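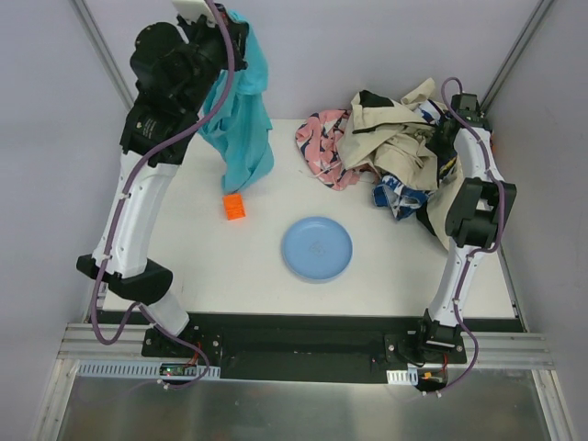 *A round light blue plate and a small orange block on a white tabletop.*

# Equipment Review: Tillotik Playout Scheduler

**Manufacturer:** Deruvness
**Type:** Scheduling and playout software for small television channels
**Price:** $100 per month, single channel
**Reviewed by:** Shaohua Feng, Technical Services, Onu Community Television
**Issued:** 2025-09-07

Tillotik is a scheduling and playout package intended for local channels that operate without a full-time master control staff. It builds the daily program log, checks that the files named in the log exist, and sends them to air in order. Onu Community Television evaluated the software on its secondary channel, which serves the Brumness area, before deciding whether to replace the spreadsheet and media player combination in use since the channel was launched. During the evaluation the software played 141 hours of programming.

## Installation

The package was installed on a desktop computer already owned by the station. Deruvness supplies a single installer and a license key, and the process was completed in 32 minutes, including the restart. The video output card was recognized on the first attempt. The audio settings required manual correction: the installer assigned both channels of program audio to the left output, and the setting that controls this is located under "Regional Options," where few operators would think to look.

The printed manual is short and clearly written. It refers in several places to menu names from an earlier version.

## Building a schedule

The main window shows the broadcast day as a vertical list, with start times calculated automatically. Programs are dragged from the library on the right. When a program runs short, the software shows the gap in yellow and offers to fill it from a folder of station announcements. Operators at the station, most of whom had no previous experience with scheduling software, were able to prepare a full day's log after one training session.

Recurring programs are handled well. A city council meeting can be set to repeat at three different times during the week, and a change to the first airing can be carried through to the others or kept separate. Meetings of uncertain length are more difficult. Tillotik expects every live event to have a fixed end time. If the event runs over, the operator must press "Hold" before that time arrives, or the next program will begin. For a channel whose most watched programming is public meetings, this is a serious limitation. The station has asked Deruvness to add an open-ended event type.

## Reliability

Playout was stable throughout. The software stopped 2 times, in both cases while a large file was being copied to the same drive from which a program was playing. It restarted itself and resumed at the correct point in the schedule, with a short period of black on air. Moving the library to a separate drive is recommended in the manual and should be treated as a requirement.

File checking is the strongest part of the product. Each evening the software reviews the next day's log and sends an e-mail message listing any file that is missing, damaged, or of a different length than scheduled. The former method relied on an operator noticing the problem.

## Captions and logs

Closed captions embedded in program files were passed through correctly. Separate caption files are supported, but each must carry exactly the same name as its program, including capital letters, and no warning is given when the names do not match. The nightly report should include this check.

As-run logs can be exported as a spreadsheet or a plain text file. The spreadsheet version lists times in a 24-hour format only.

## Support

Support is offered by e-mail and, during business hours, by telephone. Questions submitted by e-mail received a useful reply on the next business day. The telephone staff understood the product but could not say when requested changes would be made.

## Cost

The monthly fee covers one channel, updates, and support. Each additional channel is charged at the full rate, with no reduction for stations operating several. There is no purchase option, and playout stops at the end of the paid period if the license is not renewed. The software displays a renewal notice to the operator, although it does not send one by e-mail.

## Recommendation

Tillotik is recommended for channels that broadcast mainly recorded programming and that have a separate drive available for the media library. Channels that carry frequent live meetings should arrange for an operator to be present at the scheduled end of each event.

Onu Community Television will continue to use the software on its secondary channel through December. The primary channel will remain on its present system until the handling of live events has been reviewed again.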